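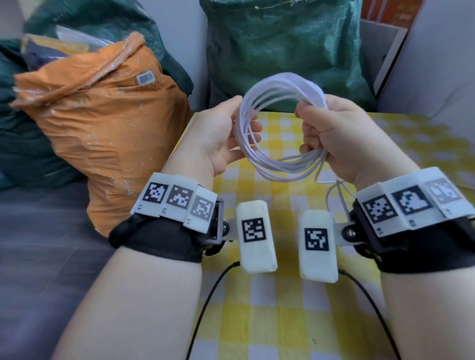 Shipping cutoff for kids' dress-up orders, and do sizes run small?
Posted in Costumes and Party Wear

Leidy Quintero
I'm ordering costumes for our end-of-term play in June. The theme is the sea, so I need 5 jellyfish and a lighthouse keeper, all for kids in Grade 2. I've been looking at the Plemon range because the colours are good and the fabric looks like it would survive a rehearsal. Two things I can't find on the product pages. Does the Plemon sizing run small? And if I mix in one item from Ccori, does the whole order ship together or does it get split? I have $200 to spend and would rather not pay postage twice.

Bogdan Toma
Plemon runs small in the body and normal in the arms. My daughter is a regular 8 and the 8 pulled across the shoulders once she had a skivvy on underneath. We swapped it for a 10 and took up the hem with iron-on tape. If the kids will be wearing anything under the jellyfish tops, go up a size. The hats are one size only and sit low on smaller heads – a bit of foam inside the band fixes it.
Ccori items come from a different warehouse, so yes, it will be split. You only get charged one lot of postage if both go in the same cart and you check out once. I made the mistake of doing two orders an hour apart and paid twice. Customer service wouldn't merge them.
Exchanges are free if the tag is still attached. They are strict about the tag.

Mandla Nel
no idea about Ccori but the lighthouse one sold out last year, get it early

Gilberto Huanca
Agree with going up a size. I'd add that the size chart on the site is in centimetres and measures the garment, and the chart on the packet is for the child's height. They don't match, so use the one on the site and measure a T-shirt that fits.
For the jellyfish, check whether the tentacles are sewn or on Velcro. The older stock was Velcro and they came off whenever somebody sat on them. The listing should say which it is under "Details".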